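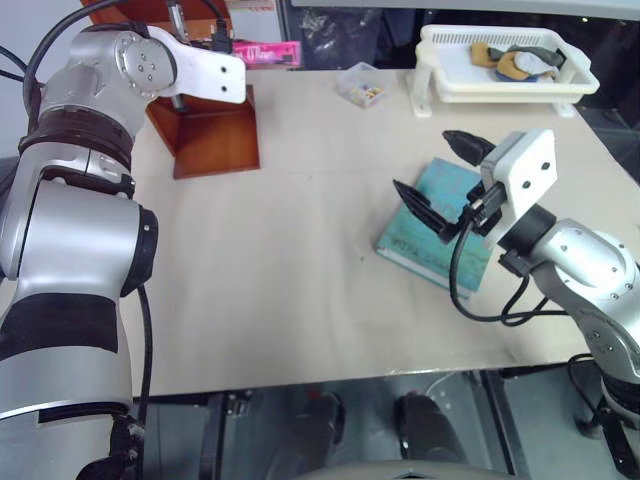

Vol. 8, p. 11

August, gone ten at night. Knackered. Boiler man came at last, the one from Stevier, and stood in the kitchen sucking his teeth for half an hour. New pump, new valve, something else I didn't catch. £582 before the VAT. Said yes becuase what else do you say. Three weeks of kettle baths, my hair feels like rope.

Then the allotment, late, still light enough. Beans gone stringy, should have picked them before the weekend. Courgettes enormous. Left 3 on next door's step and ran. Blight on the far row of tomatoes – pulled the lot, bagged them, hands stank all the way home on the bus.

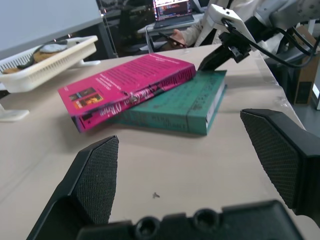
And the bus didn't go down Dratow Road, diversion again, so walked the last bit with the bag splitting. Soil all down my good trousers. Must ring Mum's surgery about the tablets. Must find the form for the parking permit, think it's in the drawer with the takeaway menus.

Supper was toast and the end of the cheese. Tried the hot tap just now, over a minute of rattling and then hot. Proper hot! Running a bath this second – will do the washing up tommorow.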